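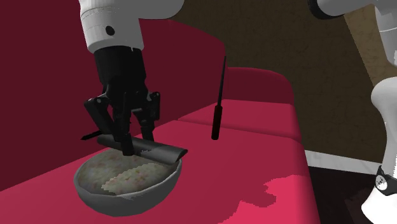
*Figure 1. Simulated arm with its gripper closed on a dark grey rolled object.*

## 3. Incident log

The Sturnulgate ceasefire line was coded from daily bulletins issued in April. Each entry records place, weapon type and reported casualties. The log holds 265 entries — 40 of them lack a place name and were left out of the map.

Halilović coded the northern sector, Delić the southern. Shelling near Velier was entered once per bulletin, even where both sides reported it. Casualty figures for Jenness differ between sources in 4 entries; the lower figure was kept.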